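The small hotels of Londura open again in December, and linen is their first worry. At the Rakolska guesthouse, sheets are changed every 2 days.

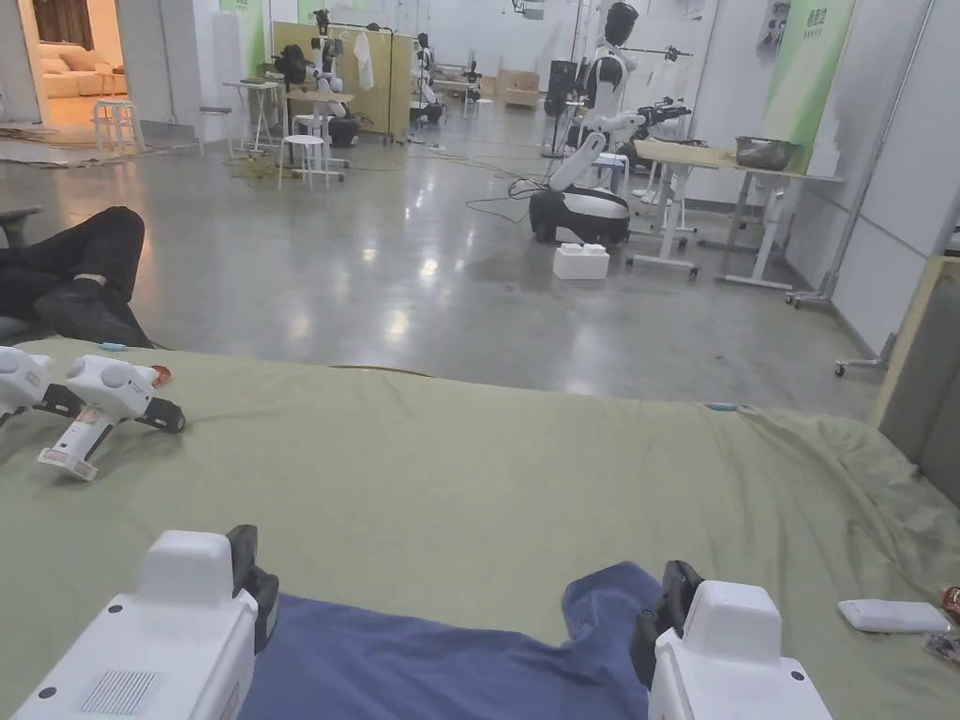 *Blue fabric on a green cover.*

Cotton stays popular with the owners, but it dries slowly in the sea air. One house waited 11 hours. 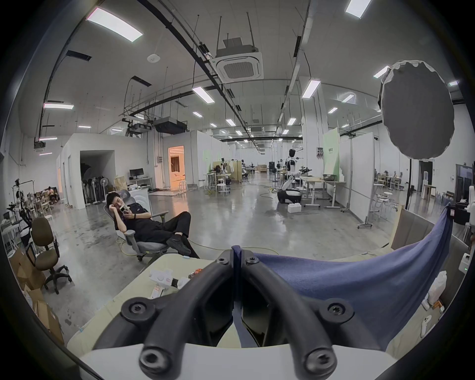

## The price of softness

Linen from Astley costs more, and it lasts 8 years. 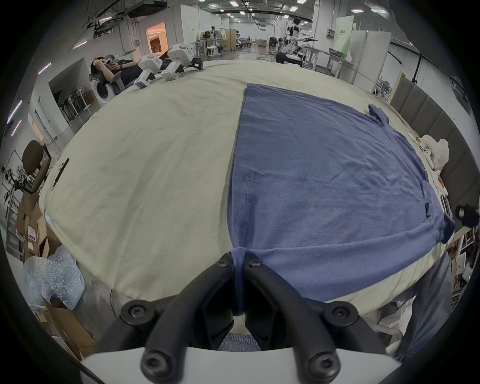
Many owners buy it piece by piece, after each good season.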